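Home | Datasets | Tools | Docs | Contact

Kasarness Bimanual Hand Comparison: Data Card
November
By the Kodulen Manipulation Group

Purpose

Kasarness is a simulated dataset for comparing multi-fingered hands on a fixed two-arm platform. It supports evaluation of hand models and of the controllers that drive them. It is not intended for estimating the performance of physical hardware.

Contents

The release contains 3,072 episodes of tabletop manipulation. Two hand models are included, Kowalchuk and Vornwood, each mounted in matched pairs. Arm model, controller gains and camera placement are the same for both. Each episode is recorded at 30 frames per second, together with joint positions, commanded targets and contact forces for each finger. A separate set of 300 episodes is held out for testing and should not be used for tuning.

Tabletop scenes combine kitchen items with small round objects. In the rendered view below, the right hand presses a red and white cylinder against the edge of a wicker trivet, while the left hand is raised and empty. Thin, low objects of this type are included to test fingertip control close to a surface.
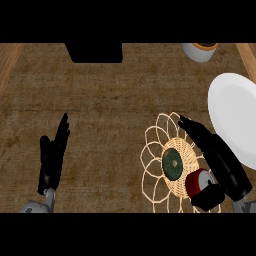
One early user of the release wrote that the contact forces were more useful than the success labels, and asked that the force threshold for a grasp be stated openly. The reviewer had found that a small change in this value could reverse the ranking of the two hands on flat objects.

The threshold is now stored in the settings file of each episode. Users who report grasp results are requested to give the value applied and to include results for both hand models.

Known limitations

Friction is constant across each object. Finger pads are modeled as rigid bodies, and results for soft pads should not be inferred from this data. Episodes end after 300 control steps whether or not the task is complete. Objects partly outside the camera view are retained.

Maintenance

Corrections are listed in the change log. Reports of faulty episodes should include the episode number and the release version.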